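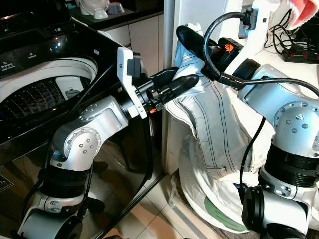 How many times do I have to show a two-armed robot the same laundry chore before it can do it by itself?

I'm brand new to this, so please be gentle! I have two arms that I drive by remote control (a pair of smaller leader arms on a stand, I move those and the big ones copy me). The job is taking clothes out of a basket and getting them into a top-loading washer. I've recorded 40 demonstrations since February and trained on all of them, and the thing gets as far as grabbing the clothes and then sort of hovers over the drum like it forgot why it came into the room. Towels go in fine maybe half the time. Jeans, never. Do I just need a lot more recordings, or am I doing something wrong when I drive?

Gondeck

Plan on 300 good ones for a single chore with soft stuff, and look hard at how you're driving before you record any more. Forty is enough to tell you the setup works, which it sounds like it does, so well done on that part.

Hovering is nearly always hesitation you taught it. I did the exact same thing with my first batch. I'd grab the shirt, carry it over to the machine, stop and lean sideways to check whether I was going to hit the lid, then lower it. To me that was a quick peek. To the model it was a second and a half of "when you are over the drum, hold still," in every single recording. It learned that part beautifully!

So go back and watch your 40 at normal speed, and put a note next to every one where the arms sit still with nothing going on. Trim those pauses or throw the recording out. I ended up tossing more than half of mine and the robot got better the same evening, with less to learn from.

Other things that helped me:

Drive from the camera views. If you're looking at the real room over the top of your screen, you're using information the robot doesn't have. It feels awful for the first hour and then you stop noticing.

Pick one way to do it and stick with it. If you sometimes lift with the left and steady with the right, and sometimes swap, a small set of recordings will give you a robot that tries to do both at once.

Jeans are their own problem. Denim is stiff and heavy and it'll stand up in a heap on its own, so the grip that works on a towel gets you a pinch of waistband and then the legs snag on the rim. I use both grippers up near the top, lift higher than seems necessary, and feed the legs in first. I recorded jeans as a separate batch and mixed them in afterward.

Also record some bad starts on purpose. Drop a leg over the side, then show it how you fix that. I did one of those for every ten regular ones.

Tritex

more data. I'm at 4,000 episodes across all my laundry stuff and it still misses socks

Khokhar

I agree with most of what Gondeck wrote but I'd push back a little on tossing half your recordings. If the pauses are short you can cut the idle bits out with a script and keep the rest. Mine drops any stretch where neither the arms nor the grippers move, and it takes a couple of minutes to run. Check a few afterward by eye, though, because the first version of my script also ate the moment when the gripper was closing slowly on the cloth, and I spent a whole weekend wondering why nothing got picked up.

And take breaks. My driving gets sloppy after 2 hours, and I can pick out the late recordings just from how jerky the wrists are.

Castport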